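March 19, 2022

Finished the second reading of the humidity log for the bread trials and started on the write-up. The question has been the same since September: how much of the softening in a sandwich base comes from the filling, and how much from the air in the room. I had assumed mostly air. The numbers say mostly filling, and I should have weighed more of the samples at the start.

Method, for my own reference. Base cut at 14 mm, lower half only, weighed on the small balance, filling added, left on the bench, filling lifted off, weighed again. Interval is 30 minutes. Room kept steady apart from one afternoon when the heating at the Gastard unit went off and I discarded the set. 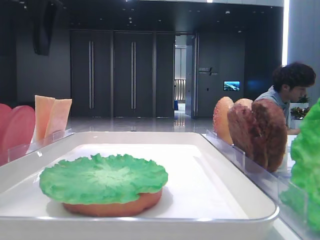
Leaf as a moisture barrier is the part that still needs a proper paragraph. The usual advice is to put it directly on the lower half, and the usual reason given is that it keeps tomato juice away from the crumb. For that to work the leaf has to cover the cut face completely. The toy version has this right: the green leaf sits flat on the bun and is wider than it, so it hangs over on every side. My own leaves were trimmed to match the base, which left a gap at the edge in several samples. Those are marked in the log and will be reported separately.

Flour is the Isah strong white throughout. I opened a second sack partway through and the absorption was slightly different, so the two sacks are kept apart in the table. The sheet now has 3,636 cells filled, a good many of them repeated weights that I will not use.

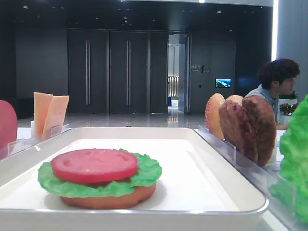 Tomato thickness turned out to matter less than salt. A salted slice gives up its water early, and the weight gain in the base follows within the same interval. Unsalted slices are slow. Order of layers was fixed for the whole series as bun, lettuce, tomato, same as the play set on its white tray, and I never tested tomato directly on bread with the leaf above. That is a clear omission. It needs its own run before anything goes to Skallarska.

Looked up the older work in the afternoon. Most of it concerns packaged sandwiches in cold storage, where the times are much longer. One short paper in the trade journal is closer to what I am doing, and I copied the reference down properly this time.
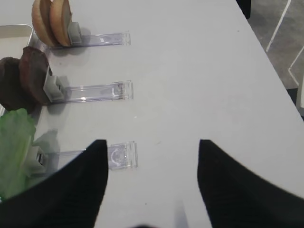 Vol. 14, p. 200

The paper uses toasted and untoasted halves and finds that toasting delays uptake but does not reduce the final figure. I get the same delay. On the final figure I cannot say, as my interval is too short. Worth leaving one set out for around 200 minutes and weighing at the end.

Sent the draft table to Riltusham in the evening, with the trimmed-leaf samples shaded.

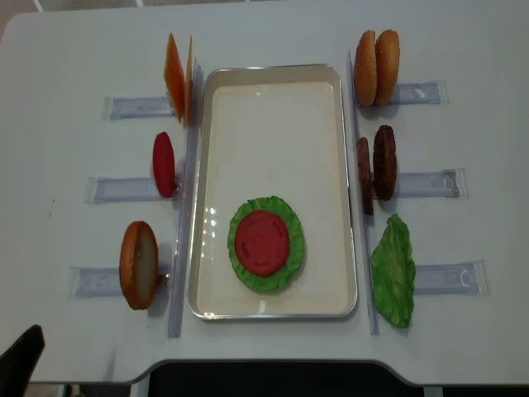

Riltusham replied within the hour that the shading was fine but the loss from the crust had not been corrected for, and that a bare base should be weighed alongside every set – otherwise drying and uptake cancel out and the result looks smaller than it is. Correct. I have bare-base weights for the first half of the series only. The rest will have to be repeated.

Balance to be recalibrated before the next run. Order salt.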